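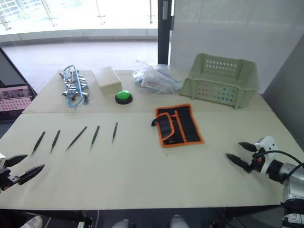
The house rules at Griker fit on one laminated card, and Songül Tekin would like you to know that it used to be a binder. The binder ran to 906 clauses. It covered visitors' hats. What it left out was how a robot should handle tweezers.

Tekin writes working rules for two-armed robots, a job she describes at parties as "insurance". Her card has 40 lines, and the longest concern small tools. Tips stay capped until the job needs them bare. Tools go back to the roll, one to a loop. Anything pointed is gripped by the body, well clear of the sharp end. 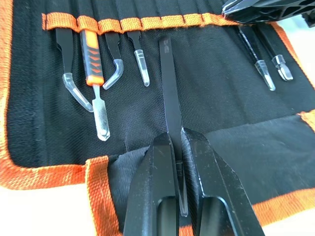
The line people argue about is the one on speed. Near a tool roll, the arms may move at no more than 300 millimetres a second, a figure Burgi Hämmerli in the workshop calls "stately". She wanted it doubled. Tekin offered her a chair beside the table for an afternoon at the faster setting, and the request was withdrawn before lunch.

Line 3 is still in dispute. It says to stop if unsure – and, as Hämmerli points out, doesn't say who.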